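Filed under: Short Fiction, Readers' Stories

The Washing-Up Club

The Ullell students' robotics club had been given until May to teach their machine, which everyone called Markow, to put away a bowl. Selma Milošević had thought this would be the easy part, bless her, and had said so in front of people.

It needed to be shown, and shown patiently, so the club had taken over the kitchen with the red and yellow tiles and practised at the wire rack over the sink.

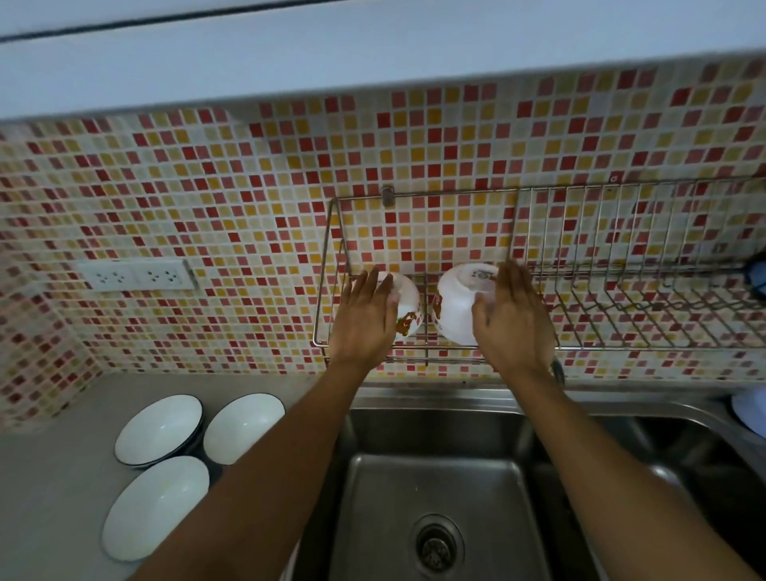
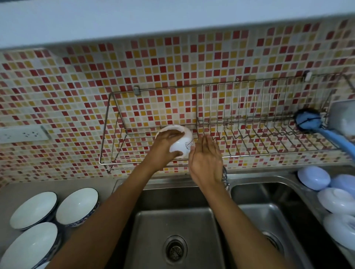
Bowl 613

"Slower," said Vasilis Nedeljković, who had the laptop on his knees and a biscuit in his mouth. "Markow can't follow you if you go at it like my aunt at Christmas."

Selma went slower. She had begun to dream of bowls - white ones, mostly, with blue rims - and in the dreams there were always 11 more to do. They had promised 1,280 goes by the end of term, and she was fond of the thing by now, in the way you grow fond of a slow pupil who tries.

"Again?" she asked.

"Again," said Vasilis, and passed her a biscuit.

© Tomance Stories | Contact us | Back to top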